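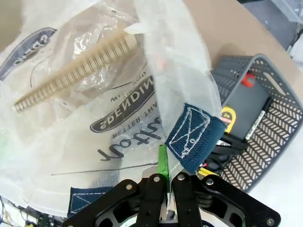
# Frequently asked questions: Nedodden grasp-timing study

Last revised 04/05/2022

These answers cover the Nedodden study of grasp timing on thin plastic and other limp items. The questions come mostly from groups trying to reproduce the result with their own arms. Installation of the Skurkar control software is covered in its own manual.

### What does the method do?

It predicts when the gripper should close. The policy outputs an arm motion and, at each step, a closing score between 0 and 1. Earlier versions closed at a fixed distance from the target. That rule is adequate for rigid objects and poor for bags, where the height of a fold changes as soon as a finger touches it.

### Which camera views are used?

Wrist view only. We trained a variant with an added overhead view and dropped it. The overhead camera loses the contact point whenever the arm is above the item, and the variant learned to ignore it during the last part of the approach.

### How large is the data set?

2196 episodes, all collected by teleoperation. Of these, 500 were held out for testing and never used to pick a checkpoint. An episode starts with the arm at its home pose and ends when the operator opens the gripper over the drop area or gives up. Abandoned episodes are kept and carry a failure flag.

### Is the workspace cleared between episodes?

No. Containers, tools and loose parts stay within reach, and their positions are not recorded. Policies trained on a cleared surface did worse when moved to a cluttered one. The reverse was not a problem.

### Where on a bag should the operator grasp?

On a fold, close to a reinforced section if one can be reached. Single-layer film slips out of the fingers more often than doubled film. Operators are told not to regrasp more than once per episode.

### Does printing on the bag affect the policy?

Somewhat. Large dark lettering on pale film produces strong edges, and early checkpoints treated those edges as folds. Random color and contrast changes during training reduced the error. Rotating the crops had little effect. Clear film with no printing is still the hardest case.

### How is success scored?

The item must leave the surface, stay in the gripper for 2 seconds, and be released over the drop area. All three are required. A bag that lifts with one corner still touching the surface counts as a failure. Items inside or on top of the bag may fall out without penalty, but this is noted in the log.

### Can I use a different gripper?

Any parallel gripper should work if the fingertips stay visible to the wrist camera through the full stroke. Re-collect data if the finger shape or padding differs from ours. The closing score does not transfer well between finger types, although the arm motion does.

### Why did my closing score stay flat?

Check the time stamps first. Gripper state and images are logged by separate processes, and an offset between them removes most of the signal. The Jirer conversion script reports the offset for each episode. If the offset is fine, train for at least 1000 more steps before changing anything else.

### Is the Kazmi baseline included?

The configuration file is included. The weights are not. Retrain it on the same split, with the failure-flagged episodes removed, to match our comparison.

### Will there be another release?

One is planned for July. It adds force readings to the episode files and leaves the held-out set unchanged.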